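Zetstead Shared Workshop: Sorting Arm Project

The sorting arm group, led by Viola Gatti and Otakar Kubíček, continues its build on the white table. Members are preparing a routine in which a single arm places objects in one of two wicker baskets, with the basket names written by hand on the tabletop. 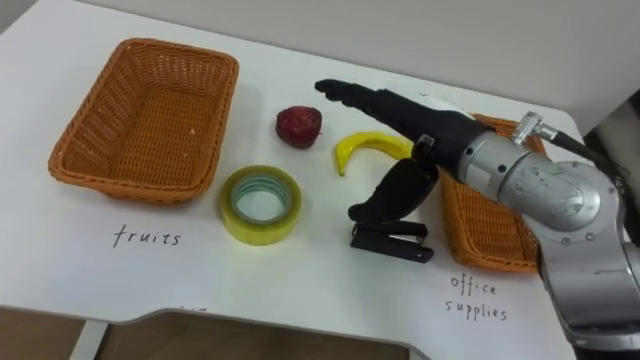

The hand over the table, with the fruit and office supplies baskets on either side.

The present stage concerns the grip. Flat and rounded objects can be approached with the fingers held together, while a roll of tape offers the choice of gripping the outside or placing the thumb in the core. Mr. Kubíček has asked that both methods be kept in the program until the group has run each one 60 times. Motion settings are recorded in the project binder, and members are asked to initial any change they make.
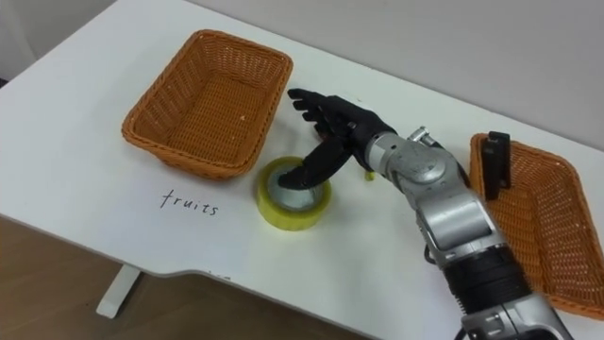 May members who have not worked on the arm before attend a session?
Members at any level may attend once they have completed the workshop safety briefing. Places are limited to two newcomers per session, and requests should be sent to Ms. Gatti.

The next session is Sat 23 September.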